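Unit 6: Hand-Held Gripper Kits
Course handout, Applied Automation II
Heffernan Technical Institute

What this unit covers

Last unit we looked at arms that are taught by leading them through a motion. This unit deals with a product type that leaves the arm out of the teaching step. The operator holds a pair of grippers, one in each hand, and does the task directly. The recorded motion is used later to train a policy for an arm with matching jaws.

The product under review is the Drenside two-hand kit. The lab also has an older one-hand kit from Hostus, which we use for comparison in Section 4. You will write a short buyer's review of the Drenside kit as your graded work for this unit. Read the whole handout before your lab slot.

1. What is in the kit

The Drenside kit comes in one hard case. Check it against the packing card before you start and again before you sign it back in.

Left gripper, with cable
Right gripper, with cable
Recording box and power supply
Two spare sets of jaw pads
Hex keys, 2 sizes
Quick start card

The full manual is a download. A printed copy is in the lab binder. The page on jaw pad replacement in the printed copy is out of date, so use the download for that job.

The recording box will not start a take unless both grippers are plugged in. This is true even if the task only needs one hand. Drenside lists it as a safety check on the data. Some buyers will see it as a limit, and your review should say which view you take.

2. Setting up

Put the recording box on the floor or on a side table, never on the work surface. Run both cables so they reach the far corners of the work table with slack left over. Plug in the left gripper first. The box assigns sides by the order of connection, and if you get it backward the recording will play back mirrored.

Open and close each gripper fully three times before the first take. This sets the zero point. If the reading on the box does not return to zero with the jaws closed, repeat the step. If it still does not return, swap the cable and note the fault on the sign-out sheet.

Clear the table of anything that is not part of the task. Pens and phones left near the edge have ended up in more than one student recording.

3. Choosing test objects

Vendors tend to demonstrate with blocks, cups and bottles. These are easy. They hold their shape, they have flat or round sides, and they stay where they are put. A kit that does well on blocks tells a buyer very little about the kind of goods most of our local employers handle.

For this unit we use soft goods and packaging. A clear plastic bag is a good test object for several reasons. It folds when pushed, it slides on a smooth table, and the sides reflect light, so a camera can have trouble finding the edge. A bag with small parts attached is harder again. Straps swing, clasps turn, and anything fluffy or compressible gives the operator very little feel through the jaws.
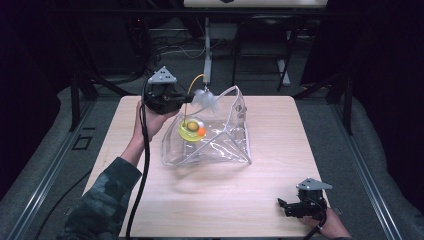

With soft parts, close the jaws slowly and stop when the part stops moving. Squeezing harder does not give a better hold on loose fibers. It only presses them flat, and the part can then slip out sideways during the lift. If you feel a slip, let go and take the grip again. Do not chase the part across the table.

Keep the idle gripper in the air and away from the object until you need it. New operators often rest it on the table, which drags the cable and shows up in the motion data as a small jerk when the hand comes back up. Holding it still is tiring. Take a break between takes if your wrist starts to drop.

Watch hanging parts as well as the one you are holding. A strap that starts out clear of the jaws can swing into them when the hand turns.

4. Comparison with the one-hand kit

The Hostus kit has a single gripper and a simpler recording box. It is lighter to carry and quicker to set up. For pick-and-place work with rigid parts, it does the job, and a small shop may have no reason to buy more.

The difference shows on bags. Opening a bag, or holding it while a part is moved, usually takes two hands. With the Hostus kit the operator has to use a bare hand as the second one, and nothing that hand does is recorded. The arm trained from those takes then has to work with half of the task missing.

On the other side, two grippers mean two cables. Cable drag is the most common complaint in our lab log for the Drenside kit. The cables leave the grippers near the wrist and can cross over the forearm when the operator reaches inward. A clip at the elbow helps, but the kit does not include one.

5. Lab results from last term

Last term's class recorded 358 takes with the Drenside kit on soft packaging tasks. Of these, 82 were thrown out. The main causes, in order, were a dropped part, a cable caught on the table edge, and a mirrored recording from plugging in the wrong side first.

Treat these figures with care. The operators were all new to the kit, and most of the rejected takes came from the first lab slot. We did not run the same tasks on the Hostus kit, so there is no matching number for it.

6. Service and support

Drenside sells a yearly service plan through Betstead, the regional dealer. The plan covers calibration, pad wear and cable replacement. Calibration means sending the grippers away – there is no on-site visit at the basic level. For a shop with one kit, this is time with no recording at all. Find out the current turnaround from the dealer's price sheet in the binder and include it in your review.

Out-of-plan repairs are quoted case by case.

7. Graded work

Write a buyer's review of the Drenside kit for a small packing company. The reader runs the floor and has no background in robotics. Length is 2 pages, not counting the data table.

Your review must cover setup time, comfort over a full lab slot, how the kit handles at least one rigid and one soft object, and service terms. State your own number of kept and rejected takes. Give a clear recommendation to buy, wait, or choose the one-hand kit.

Do not copy claims from the brochure without testing them. If you could not test a claim, say so and leave it out of your recommendation.

Hand in the review, the data table and the signed kit sheet together. Reviews without the kit sheet will be returned unmarked.

Reading for next unit: manual chapter on exporting takes, and the handout on jaw pad materials.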